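Open Day at Caturbridge: Bring Your Own Patience
6/12/24

Members who skipped the Caturbridge open day because they expected dancing robots were right to stay home. There were no dancing robots. There was a great deal of housework, done slowly and with enormous seriousness.

Elvia Chávez met us at the door with name tags and a warning about the coffee. Her group is collecting demonstrations for a project called Sisay, where people do ordinary chores with hand-held grippers so that a robot can learn from the recordings later. The afternoon's main attraction was coat hangers. You pick one out of the tangle and get it into the basket, using grippers in place of the fingers you have trained since birth.
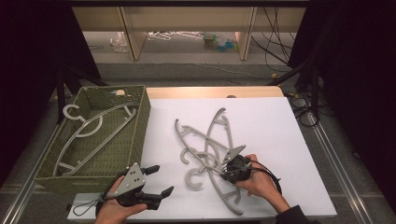 Kohei Oda went first from our side and announced that he does this at home all the time. He was at it for three minutes. The hangers moved as a family. Mebrat Tefera, who had been holding his jacket, took over and asked if she could blame the hook. Elvia told her everyone blames the hook.

We then got a short talk from Tolera Tilahun on why they bother. The goal for Sisay is 1000 good runs per chore, and the hanger chore stood at 89 on the morning of our visit. It was still at 89 when we left, though Tolera was kind enough to call our efforts "useful variation." Bad runs get kept too, in a separate folder. I believe we have our own section.

After the break it was cables. A cable looks easy next to a heap of hangers, and several of us said so out loud, which we regret.

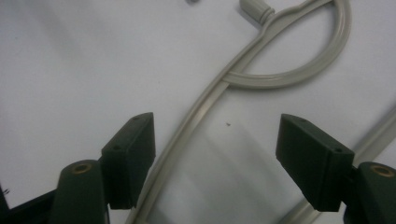

The trouble is that a cable has opinions at both ends. Push one part and another part wanders off. Tolera's advice was to open the fingers wide, come straight down and stop chasing it. Kohei chased it.

Questions ran long. Someone from the Flovcombe branch wanted to know when a robot would fold his shirts, and Elvia said she would settle for it hanging one up. There is a second visit in July with room for 2 more people. Give your name to Mebrat Gidey, and eat beforehand.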